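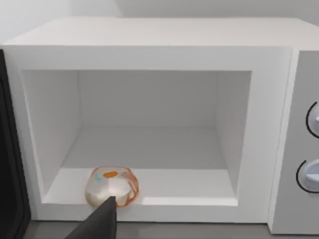 Spent September working out what our standby power costs us. Short thread, mostly for Delwyn Tomoana, who asked.

Plugged a cheap meter into each outlet in the kitchen and lounge and left it there a full day at a time. The old stereo was the worst by a long way.

House used 2569 kWh last winter. Standby was about 300 of that — more than I'd guessed, less than my brother-in-law had.

Put the TV and stereo on one switched board. Off at the wall at bedtime. Modem stays on, the kids would riot.

The board cost 60 dollars at the hardware store in Faulkner. Cheaper ones had the switch at the back, no good behind a cabinet.

Fridge is next. Door seal's going at the bottom corner and I've priced a new one.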